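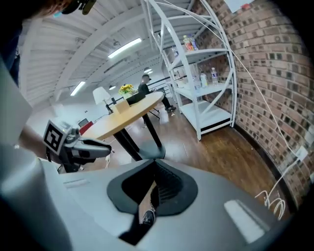 The Kondby Police Department will begin using scannable decals for its bicycle registration program in June. The decals replace the numbered metal tags the department has issued until now. Each one carries a bold black square pattern on white, much like the marker on the cube at left, and officers can read it with a department phone. Registration stays free for residents.

Chief Hannelore Brinkmann said the metal tags were easy to pry off and the numbers wore down after a few winters. The department took 179 reports of stolen bicycles last year. Officers recovered more than that — many were never reported missing — but only nine went back to their owners through a tag number.

"We had good bikes sitting in storage and no way to tell who to call," Brinkmann said. "Most of them ended up at auction."
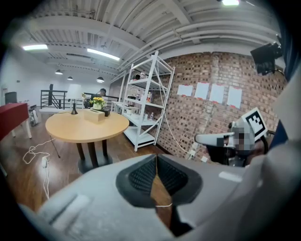 *Page last changed: 2026-04-22*

There are 2,434 bicycles in the current registry. Owners of tagged bicycles do not need to register again, and old tag numbers will remain on file. Anyone who wants a decal can trade in a metal tag at the front desk on Teketti Street. Bring the bicycle, a photo ID and the serial number, which is usually stamped under the pedals.

Officer Sushil Solanki will run the program along with his regular downtown patrol duties. He has been with the department for six years and took over the property room last fall. Records clerk Mirela Moura will handle registrations by mail.

The decals do not store a name or address. Scanning one brings up a registry number, and only department staff can match that number to an owner.

The first order is 633 decals, paid for out of last year's auction proceeds. Solanki said more will be ordered if they run out before school starts. Decals for children's bicycles will be available in a smaller size.

The front desk is open weekdays from 8 a.m. to 4:30 p.m. Registration forms are also available at the public library.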